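Equipment Planning FAQ: Hand-Held Gripper Stations

Last updated 27 Sep 2025

What does the equipment budget cover?
Grippers, the work table, the frame, cabling and spare fingers. Computers and storage go on a separate request. Ask Rochelle Hapeta for the form.

How many grippers does one station need?
Order 2, one for each hand. If you plan to run a station every day, budget for a third as a spare.

What do they cost?
The Goklow gripper is $900 with its cable. The Kasprzak model is $700, but the cable and the mounting plate are extra. Get both quotes before you decide.

How often will we replace fingers?
It depends on what you handle. A replacement set is $86. Scuffed edges alone are not a reason to order. Replace a set when the tips no longer meet or a screw hole has worn loose.

Do we need a special table?
No. Any steady table will do. We lay a sheet of foam board on top so small items show up against a plain background. Buy extra sheets, as they mark easily.

What about gloves and practice objects?
Both come out of supplies. Household items such as small baskets are fine for practice.

Can we rent first?
Takham rents complete stations by the month. Part of the rent counts toward purchase if you sign within the rental term. Roscoe Kowalczyk has the current agreement.

When are orders due?
Requests for next year close in February. Late ones wait for the following round. 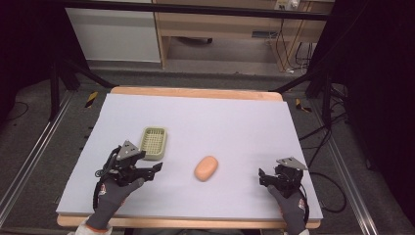
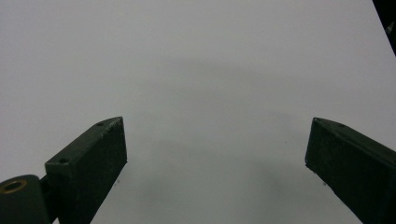

Top: a two-gripper station with a basket on the board. Bottom: gripper fingers over a pale surface.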